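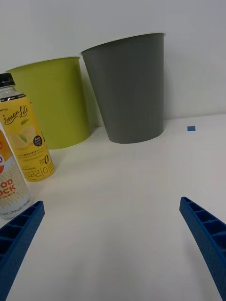

Bins, Empties and Leftover Drinks: Keeping a Small Kitchen Under Control

Posted by Ewan Sutherland in Kitchen and Utility

Most of these tips were worked out in a flat in Kaltargate with one narrow kitchen, no utility room and a recycling collection that comes every other week. If you have a bigger house you can skip the part about space. The rest applies to any kitchen where people drink things and put the bottle down half finished.

Where the bins go

Put the general waste bin where you prepare food, and the recycling near the sink. People usually do it the other way round. Most recycling needs a rinse before it goes in, and if you have to carry a dripping can across the kitchen you will either leave a trail on the floor or leave the can on the side until tomorrow.

A bin in a cupboard is tidy but it gets forgotten. If you do keep one under the sink, take it out completely once a week and look behind it. Teabags fall down there. So do the lids of yoghurt pots.

Check the hinge as well if the bin is fixed to the cupboard door. Ours is a Golob door bin, and the plastic hinge went after two years. The spare is part number 2408 and it fits with one screw. Take the old hinge off before you order, as there's a longer version for deep cupboards and the two look much the same in a photograph.

Small containers for the worktop

A small container on the worktop saves a lot of walking about. It should be wider at the top than the bottom so that it tips out cleanly, and it should be something you can wash with the dishes. Old ice cream tubs do the job. So do large picnic tumblers. Don't use anything with a fancy lid, as you will have wet hands most of the time you want to use it.

Empty it every evening, even when it's nearly bare. Fruit flies need very little to get going, and a single grape skin is enough in warm weather.
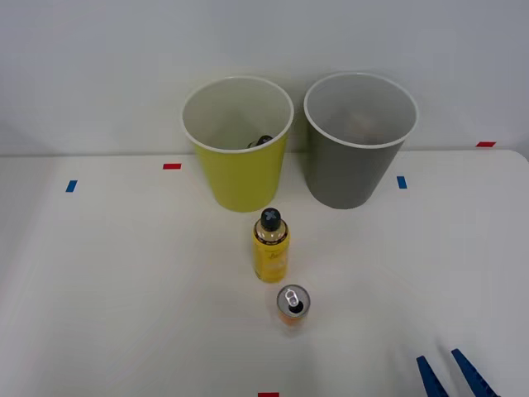

If you keep more than one container, give each a single job and don't let the jobs drift. In our kitchen one is for food scraps and the other is for small odds and ends: bread tags, corks, foil, bottle caps. Colour works better than labels for this. Labels peel off in the wash, and guests don't read them anyway.

Foil is worth collecting separately. Small scraps tend to drop through the sorting machinery at recycling plants, so squash them into one ball and keep adding to it. When the ball is the size of a fist, put it in the recycling. Scrunch it first to check that it really is foil. If it springs open again it's metallised plastic film, the sort used for crisp packets, and it goes in general waste unless a shop near you collects soft plastics.

Liners

For the food scraps we use Dollell paper liners, which come in packs of 25. They hold up well for two days and badly for three. If you put very wet scraps in them, fold a sheet of newspaper into the bottom first. Squeeze teabags before they go in.

For the main bin, buy the liner by the height of the bin and ignore the litres on the packet. Litre sizes vary from one maker to the next and a liner that is two inches short will slide down inside every time. Keep the rest of the roll at the bottom of the bin, underneath the liner you are using. When you lift out a full bag the next one is there waiting. Check it now and again for leaks.

A bag that has stuck in the bin is held by suction. Pull the edge of the liner away from the side to let some air in and it will come up. Some people drill a couple of small holes near the base of the bin, which works, though I wouldn't do it to a bin that stands on carpet or good wood.

Part-finished drinks

Leftover drinks cause more mess in a recycling bag than anything else. The bag leaks on the way out of the door and the hall floor is sticky for a week.

Pour everything out before the bottle or can goes anywhere near the recycling. Fizzy drinks, juice, squash and cold tea can all go down the sink with the tap running. Milk can too in small amounts, but follow it with plenty of cold water. Don't pour away anything with oil or cream in it. A cream liqueur will coat a waste pipe much as gravy does.

If there are bits in the drink, pour it through a tea strainer. Pulp and tapioca pearls both collect in the U-bend. I once took ours apart on a Sunday evening with a washing-up bowl underneath, and what came out was mostly orange pulp.

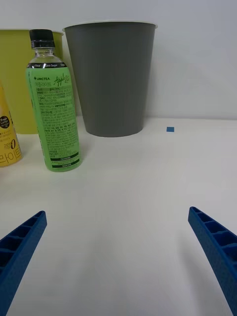 Soft drinks bottles are easy to deal with if you take them in the right order. Empty the bottle, swill it with a little cold water, shake it, tip it out, squash it and put the cap back on. The cap keeps the air out so the bottle stays flat, and it also stops the last few drops from getting into the bag. Clear plastic, like the green tea bottle standing on the left, has the advantage that you can see whether there's anything left in the bottom. With dark or fully sleeved bottles you have to go by weight. Hot water softens thin bottles and makes them collapse in your hand, so keep it cold.

Whether you take the sleeve or label off depends on your council. Ours says to leave them on. If yours asks for them to come off, look for the perforated line down the side and pull from the top. If there's no perforation, slit it with the tip of a butter knife, working away from your hand.

Cans are simpler. Rinse them, stand them upside down on the draining board while you do something else, and squash them only if your council allows it. Some prefer them whole. Push any ring pull back inside before the can goes in the bag, as loose tabs get lost and have sharp edges.

Glass should be rinsed with the lid off. Metal lids can go back on afterwards in most areas. Corks don't go in with glass. Save them for the garden, where a few at the bottom of a pot do no harm, or cut one in half and use it to prop a wobbly table.

Paper cups

These are a nuisance. Most have a thin plastic lining that ordinary paper recycling can't deal with, and a cup with a splash of drink left in it will spoil the dry paper around it. Keep them out of the paper box unless your council says it takes them.

Clean ones have a second life. We use them for sowing beans in May, with a hole pushed through the base with a pencil. They're also handy for screws when you're taking something apart, for mixing small amounts of filler, and for standing paintbrushes in overnight. Don't put white spirit in one. It gets through the lining sooner or later and marks whatever is underneath.

Smells

A bin that smells after the bag has gone out needs washing, and no powder or spray will put that right. Use hot water, washing-up liquid and a long-handled brush. Do the underside of the lid and the rim, where most of the smell comes from. Leave it upside down outside to dry. Putting a liner into a damp bin undoes the whole job.

Once it's dry, a spoonful of bicarbonate of soda in the bottom keeps it fresh for a while. I've tried the Drukitz clip-on fresheners and found them strong for the first few days and then useless. My neighbour Lejla Petek swears by a sheet of newspaper, changed with every bag, and her kitchen smells better than mine.

In hot weather, wrap meat and fish scraps and keep them in the freezer until collection day. Write a reminder on the calendar or they'll still be there at Christmas.

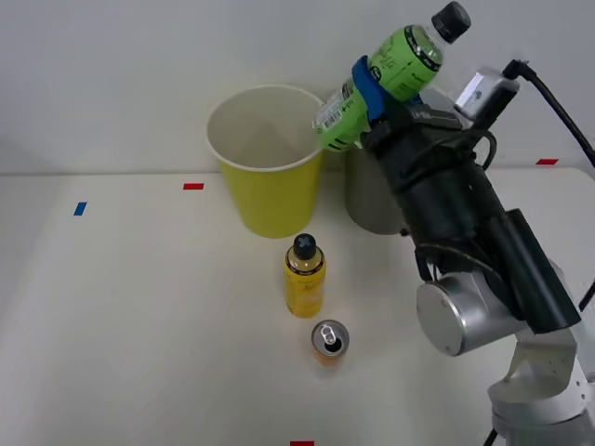 How often should a worktop caddy be washed?

Twice a week is enough if you line it, and every day if you don't. Wash it at the end of the washing-up, when the water is ready to be changed in any case, and let it dry completely before you use it again.

Can I put sticky bottles in the dishwasher before recycling them?

It's a waste of space and thin plastic will warp. A swill with the last of the washing-up water is plenty. Recycling has to be reasonably clean and it doesn't have to be fit to drink from.

What about bottles that have had cooking oil in them?

Drain them upside down into a jar overnight first. Then add a drop of washing-up liquid and a little warm water, put the cap on, shake and pour away. If the bottle still feels greasy on the inside, do it once more. The oil in the jar can be wiped out with kitchen paper and binned, or saved for oiling garden tools.

My recycling fills up long before collection. Is there a trick to it?

Squash the bottles and flatten every box. Put flat card down the side of the container first and fill the middle with everything else. It's surprising how much room a few unopened-out cereal boxes take. A good strong recycling sack will take up to 50 flattened bottles, though you'd be foolish to leave it that long.

Sticky rings on the worktop

Lay a warm wet cloth over the ring, leave it for five minutes, then wipe. Dried fruit juice and cola both come away like this without scrubbing. On a white surface tea leaves a brown mark after the sticky part has gone. A paste of bicarbonate of soda and water, rubbed gently with a soft cloth, shifts it. Don't use the paste on a high gloss finish or on marble.

For wood, wipe spills up straight away and go over the spot with a barely damp cloth. If a ring has already soaked in, wait for it to dry fully before you try anything, then sand lightly with the grain and re-oil. Do the whole board or the patch will show.

Next month: limescale, and what to do with a kettle that has gone past vinegar.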